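How to Set Out a Practice Table for Spoon Scooping

Scooping practice goes better when the table is set up the same way every time. You need one bowl, one spoon, a plain covering for the table, and a few small pieces to scoop. Setup takes five minutes.

Start with the covering. Use a solid color that is clearly different from the bowl. Green or dark blue works well under white dishes. Pull the covering toward you from both corners and smooth it with the flat of your hand. Small wrinkles are fine, but a fold under the bowl will make it rock.

Put the bowl in the middle of the table. A round one with sloping sides is easiest, as the piece can be pushed up the side and onto the spoon. The Isetti cereal bowl is a good size. The Buko snack bowl is too narrow for anything but a teaspoon.

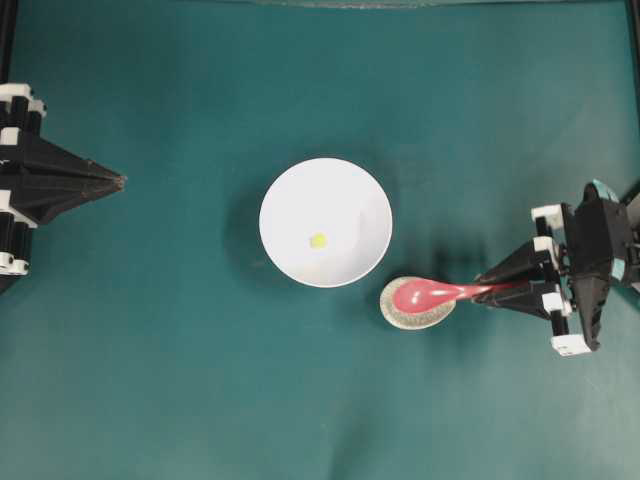

Written by the Activities Editor, Engelhardt Table Skills

Begin with a single small piece in the bowl. Yellow or another color that stands out against white is easy to find. Dry chickpeas, large beads and puffed corn all work. Keep beads away from children under 3, and stay at the table with older ones.

Choose a spoon in a bright color, such as pink, with a handle long enough to clear the rim. Then work through the steps:

Hold the spoon level by the handle and bring it in from the side.
Lower the tip to the floor of the bowl, just behind the piece.
Push slowly toward the far wall until the piece rolls in.
Level the spoon before lifting it over the rim.
Tip the piece into a second dish, or back into the bowl.

If the bowl slides, put a damp cloth or a Fekton grip mat under it. If the piece keeps rolling away, try something flatter, like a dry lentil.

After 4 clean scoops in a row, add a second piece. Go up to 5 pieces before changing to a smaller spoon. Wash the bowl and spoon afterward and shake the covering out over the sink.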